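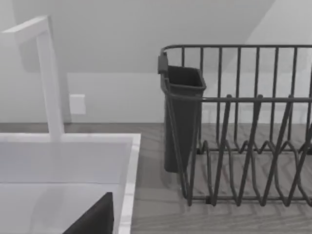 Sourdough rye, week two

I finally got the starter from Orvokki Leinonen to double, and I've been grinning all morning! She mailed me a spoonful of it dried on parchment (it smelled like apples and old books), and I fed it with the dark Hirvonen flour, which is coarser than what I'm used to and drinks up a lot of water.

My dough so far: 750 grams of rye, 7 grams of caraway, a good spoon of molasses. It's sticky as mud and you don't knead it at all, you just stir and walk away. I love that.

The first loaf had a gummy stripe along the bottom. Orvokki says to wait a full day before slicing, and I waited maybe an hour.

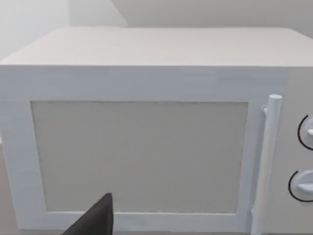

Next bake

A longer rise, a smaller pan, and some cracked rye soaked overnight. I want to have it figured out before the Bomstead bread swap in May, so send me your seed mixes!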